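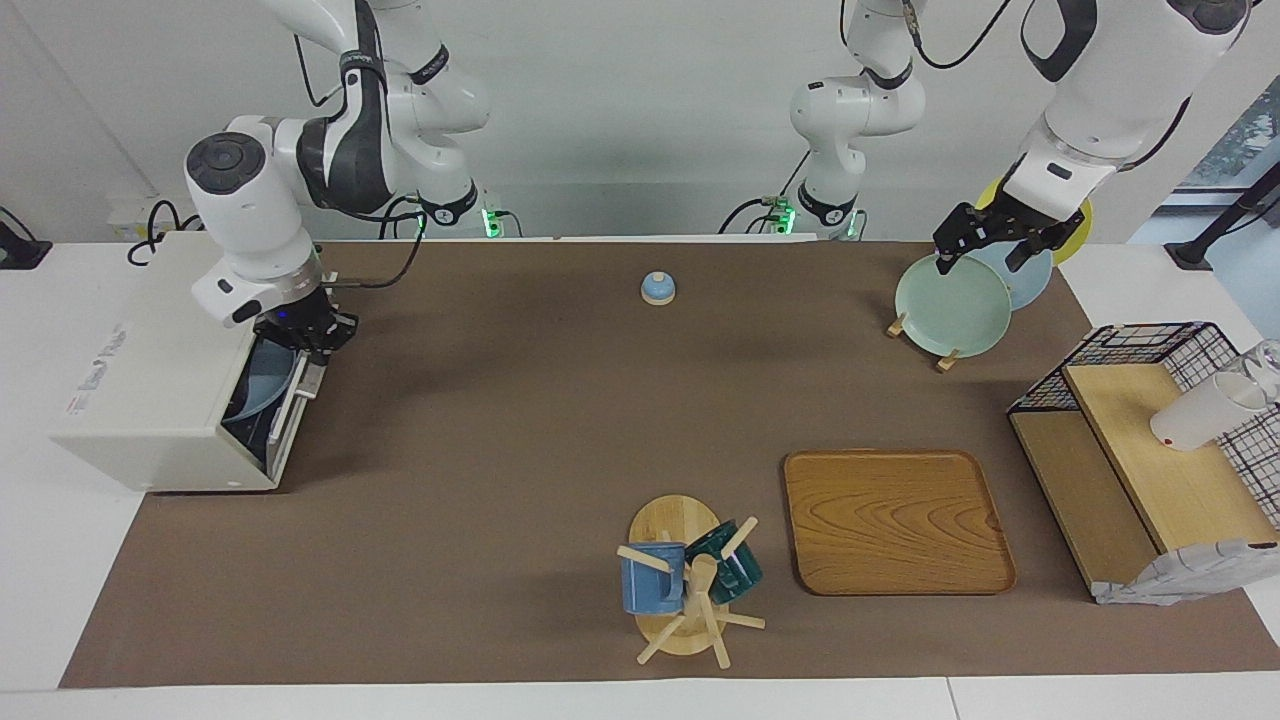 Countertop dishwasher or drying rack for a small kitchen with colored plates?

Posted by Sawsan Bitar, Jan 24, 2020

Hello everyone, I've been reading this board since October and finally have something to ask. We moved into a little apartment with one short run of counter, and I'm trying to work out where all the dishes should live between the sink and the table. I have a set of stoneware plates from Tosano in light blue, green and yellow (they were a wedding present and I love them more than is reasonable), and mugs in a couple of blues.

My sister says to get one of those small white countertop dishwashers and be done with it. My husband thinks a wooden plate stand and a mug tree would do the same job for a lot less money. My budget is $200, though I could stretch it a little if somebody talks me into it. Does wood hold up next to the sink? And do plates keep their color in the small machines? Thank you so much in advance!

Collinent_Kitchen

Welcome, Sawsan! I've lived with both, so let me ramble a bit. The little machine is lovely on a weeknight, but do measure before you fall for one. Mine holds plates on edge in narrow slots, and anything with a deep rim leans on its neighbor and comes out with a dirty stripe. Bring one of your plates to the store and try it in the rack. Leave room for the door to open, too, and for the hose to reach the faucet.

As for color, check the bottom of the plate. If it's marked dishwasher safe you're fine on a gentle cycle, and if there's no mark I'd wash it by hand, especially a wedding present!

My plates go in a wooden stand at the back of the counter once they're dry, and I have to say they look so pretty lined up there, the blue with the green and the yellow, that I never put them in the cupboard anymore. Towel them off first. Wood doesn't mind a drip now and then, but it does mind sitting wet overnight. Mine gets a rub of mineral oil whenever it starts to look thirsty, and the mug tree gets whatever is left on the rag.

jodau35

mug tree yes. get one with a wide round base and hang the heavy mugs on opposite sides or it tips over. ask me how I know

Fakhoury Home

I'd start with the stand and the mug tree, live with them for 3 months and see if you still want the machine. You can always add it later, and the stand will still be useful for keeping plates handy.

For glasses and the odd cup, a two-level shelf off to one side is a great help in a small kitchen. Ours cost $35 secondhand and gave us back a good bit of counter. I do keep the glasses well in from the edge, after losing 4 of them in one winter to my own elbow.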